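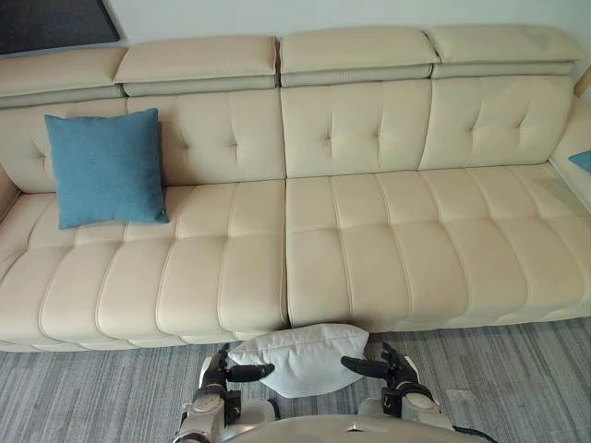
A white pillow held between two robotic hands in front of the sofa.

Rasha Khalaf gets excited about paperwork. She writes the house rules for home robots at Dremmont, and the first thing she wanted to show me was a list.

"People think good practice means emergency stops and warning labels," she said. "Sure, we have those! But most of my week goes into things like how you hold a pillow."

She means it. The Dremmont handbook has 667 entries now, up from 612 in December, and a whole run of them covers soft goods. Entry 5 is her favorite: both hands on the item before it leaves the surface, and no lifting above headrest height with a person seated.

"A mug tells you where it is. A pillow squashes, it bulges, it hides your own fingers from you," she said. "So how hard is too hard? We argued over that for weeks, and I loved every minute of it."

Leather gets its own page. Stitched seams and tufting can catch a fingertip, so the rule is to set a cushion down and let go, with no dragging across the seat. Cables have a page too – the operator checks the slack before each run and again after any turn.

Her colleague Clifford Poirier tests the drafts, and he sends plenty of them back. "If I have to read a rule twice, it's not finished," he told me. He wants every entry short enough to say out loud.

What would Khalaf like other teams to borrow? "The stop word," she said right away. "Anyone in the room can say it, guests and kids included, and the arms hold still. You don't ask why until later."

She is already drafting the section on blankets.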